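# The Counter That Ate the Kitchen

Pale stone has become the default answer to a question few buyers remember asking.

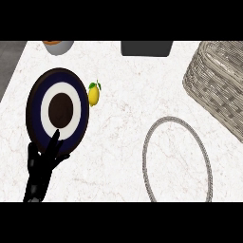
*White marble with reddish-brown and gray veining, the look half the market is chasing.*

Sânziana Ilie has been fitting kitchens for 16 years, and she has a test she runs on clients who say they want marble. She hands them a sample, a cut lemon and a paper towel, and asks them to leave the lemon face down on the stone overnight. Most of them call her the next morning. A few have already ordered.

"They say it got damaged," she told me. "I say no, it got used."

I went to see her because I had spent most of September reading brochures, and the brochures had started to annoy me. Plukateo, which sells slabs to the kind of customer who says "slab," describes its white marble as "timeless." So does Keven, a smaller outfit, though Keven also describes its laminate that way. If both are timeless I would like to know what the extra money is for.

Marble is a soft stone, mostly calcite, and calcite reacts with acid. Wine, vinegar, tomato and most of what makes dinner taste of something will leave a dull mark on a polished surface. This is old news. Bakers have liked marble for a long time for the plain reason that it stays cool under dough, and bakers, as a rule, do not cry over a ring left by a glass. The trouble started when a good pastry board became a full room's worth of furniture, and when the people buying it wanted it to look on its tenth birthday the way it looked in the showroom.

The trade's reply is sealer. I asked at Ghiță, a stone yard with a very clean office, what sealer does, and got a long answer with the word "protection" in it several times. Pressed, the salesman agreed that it slows down stains and does very little about etching, the dull marks left by acid. He then offered me a maintenance plan at 111 a year. It covered resealing. It did not cover etching.

There is a second reply, which is to sell something else that looks the same. Skekedari makes a printed porcelain panel with veins as fine as hairs, and from across a room I could not tell it from the real thing. Up close I could, mostly at the edges, where the pattern stops at the surface and the body of the panel goes plain. Ilie doesn't mind it. She minds the repeat: on one job she fitted 2 panels side by side and found the same forked vein in both -- same length, same little hook at the end. The owners hadn't noticed. She turned one panel around and didn't bring it up.

I asked her what a repair costs on the real stone. Her last invoice for honing and refinishing a single counter came to 723, and the family had a dinner party the same week.

So who should buy it? People who bake, she said, and people who don't wipe things down in a panic. Her own kitchen has a beech top, oiled when she remembers, with a black crescent by the stove where somebody put down a pan. She has been meaning to sand it out since before her son started school -- he drives now.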